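**Sorting Tasks and Attention Span in After-School Programs**

Final project report, submitted 02/12/2024
Prepared by Declan Treloar and Cameron Carnegie

## Abstract

This report examines whether the length of a sorting task affects how long children in an after-school program stay with it. Sessions were observed at two sites, Narnine and Trunwood, during November. Children at both sites remained with short tasks until completion more often than with long ones, but the difference between the sites was larger than the difference between the tasks. The report closes with changes proposed for any repeat of the study.

## 1. Background

After-school programs in the district set aside time each afternoon for quiet table work. Staff at Narnine had noted that children often left the table before finishing, and asked whether the work itself was too long. The course readings on early attention suggested that task length, noise, and the presence of other children all play a part. Only the first of these could be varied within the limits of a student project.

Sorting was chosen as the activity. It needs no reading and can be stopped at any point without spoiling the result. Both sites already had suitable materials, so the project budget was spent mainly on printing and travel.

## 2. Method

A total of 18 children took part, all with written consent from a parent or guardian. Each child was offered a short task and a long task on separate afternoons. The short task used a small set of blocks to be grouped by color or by shape, as the child preferred. The long task used the same kinds of blocks in a larger set.

Observers sat away from the table and did not speak unless spoken to. Start and end times were written on a paper form adapted from the Kauppinen observation sheet used in the department. A task was recorded as complete when the child said it was done – the observer did not check the groups for accuracy.

In all, 230 minutes of table time were recorded across the two sites.

## 3. Results

Most children completed the short task. Fewer completed the long one, and several of those who left it came back later in the same afternoon. Returns had not been planned for in the form and were written in the margin, which made them difficult to compare.

At Trunwood, the table stands in a separate room. Children there stayed longer with both tasks than children at Narnine, where table work shares a hall with active games. This effect was not part of the original question.

## 4. Limitations

The group was small and the order of the tasks was not balanced. Most children met the short task first, and some may have been less interested the second time. The two observers also differed in how they recorded short breaks. One counted a trip to the water fountain as leaving the table and the other did not.

## 5. Recommendations

A repeat study should use one room type only, balance the order of the tasks, and add a column for returns to the form. Observers should agree on a rule for breaks before the first session.

## Appendix A. Materials

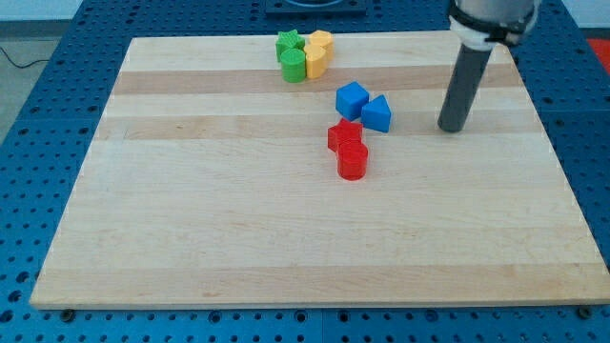
*Figure A1. Colored plastic shape blocks on a wooden board.*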